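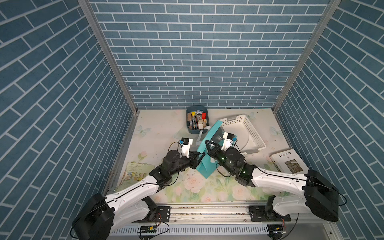
Bag up front, pencils in the bin

Long division: partial quotients or standard first?

mrs_boutros5
Posted Jul 16, 2025
I'm planning my fifth grade division unit for October. Our new Jadley workbook starts with partial quotients and holds off on the standard algorithm until the last week. My old Catska packets did it the other way. Has anyone taught it in the Jadley order?
– Nour Boutros

tenframe_tom
I have, for two years. Kids who freeze on 1378 ÷ 26 can at least start. They take out 50 groups, that's 1300, and there's 78 left. Three more groups and they're done. 53.

hanrahan_gr5
Disagree. Mine took out 10 groups at a time and filled the whole page with subtraction. More steps means more places to slip. I teach standard first and go slow.
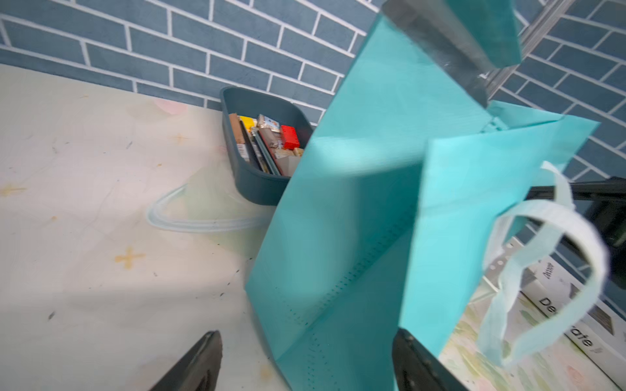

Blue-green bag with handle loops

tenframe_tom
That's an estimation problem. Have them write a short list at the side before they divide: 26, 52, 130, 260, 1300. The page gets a lot shorter.

hanrahan_gr5
They can write the same list for the standard algorithm. I still don't see what the extra method buys me, and I have to reteach it to every kid who comes in from another school.

mrs_boutros5
The side list might work for both. I also have a set of more than 2000 practice problems from Ballenness, but the answer key only shows standard work.
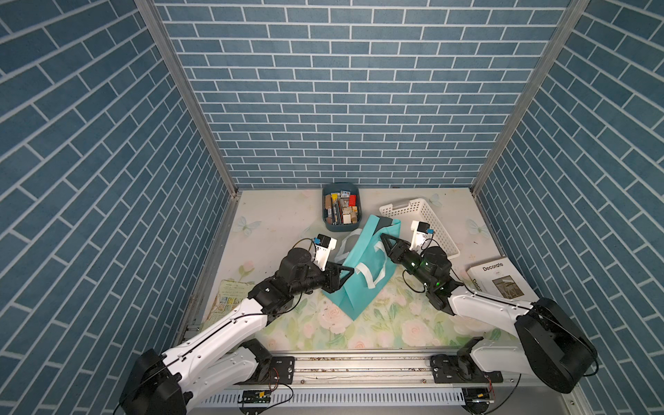 Do students need to use the biggest possible group each time with partial quotients?

Any group that fits is fine, as long as they subtract it correctly and add up all the groups at the end. Bigger groups just take fewer lines.

mrs_boutros5
OK, I'll try the Jadley order with one class and standard first with the other. Tom, do you grade the side list or just the answer?

tenframe_tom
Just the answer – the list is scratch work.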